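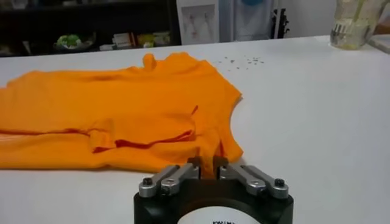 One regular at our Costholm shop told me at the till that she'd stopped bothering with clothes swaps, as all the good stuff had gone by ten in the morning. Fair point! So in April we're doing it differently. Poltico is opening its Ovville swap in three sittings, with stock held back for each one, and I'm dead chuffed about it.

Last year you lot brought in 2957 items (my back still remembers). Bring up to 100 pieces if you like, clean please, and take home the same number. Entry's free, kids' sizes are upstairs, and Onu are doing the teas again. Doors open at 9am.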